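Baran kitchen set: table layouts
Ovden workshop, December 2021

Artificial fruit and vegetables are stored by set number; set 415 was replaced in September. Layouts by Eftychia Politis, stock list by Thierry Pons.

Layout 5 -- mixed produce, white table
Oval wicker basket, open lattice weave, near the centre. Bok choy and an orange inside it; lemon left out on the table top.
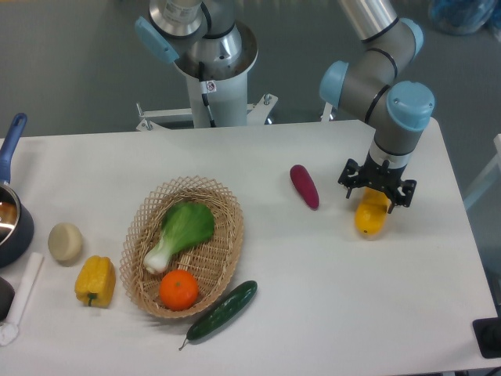 Layout 10 -- crockery only
Plates and bowls from the Climov crate. Pictures to be added.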